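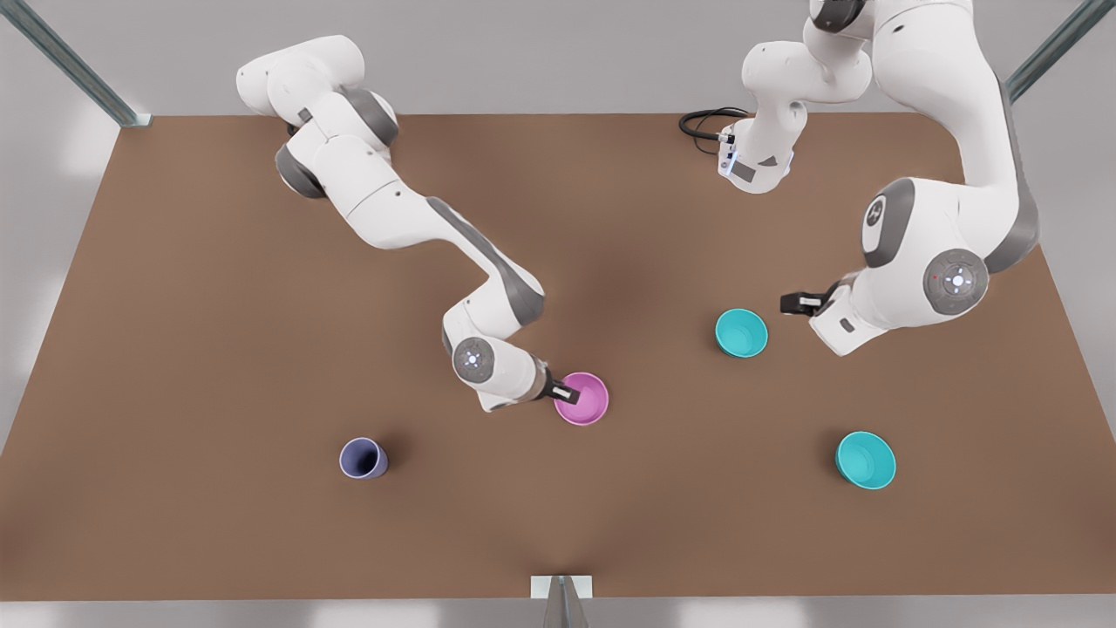 The practice table in our computer simulation, with one gripper in the pink bowl.

How Do You Teach a Robot to Tidy a Table?

Last updated 27 December 2025

Have you ever been asked to clear the table after supper? You probably didn't think very hard about it. Your eyes found the bowl, your hand went out, and your fingers knew just how tightly to squeeze. A robot has to be taught every bit of that, and teaching it is what we do all year long in the Oltwood Robot Club (with plenty of snacks along the way!).

We have 17 members, and most of us start on the computer. The table, the bowls, the cup and both of the robot's arms are drawn by a program called a simulator, a bit like a video game that follows the rules of pushing and falling. If a bowl gets knocked over the edge in there, you press a key and start again, and no one has to fetch a broom.

Each arm ends in a gripper with fingers. Try it yourself: pinch a cereal bowl by its rim with just your thumb and one finger, and lift it slowly. Wobbly, isn't it? Now imagine telling someone how to do that using only numbers.

Our project is called Maksymiv, and its job is to stack the bowls and leave the cup alone. Our coach, Rosaire Nguyen, has us run the same program 30 times in a row, moving the bowls a little each time, and write down what went wrong. It takes patience, but that's where the good ideas come from. In April we're taking it to the Dresstead meet, and we would love to see you there.

Related
What Is a Gripper?
Build a Cardboard Hand
Clurnano: Our First Line-Following Robot

This site uses cookies to remember your settings. OK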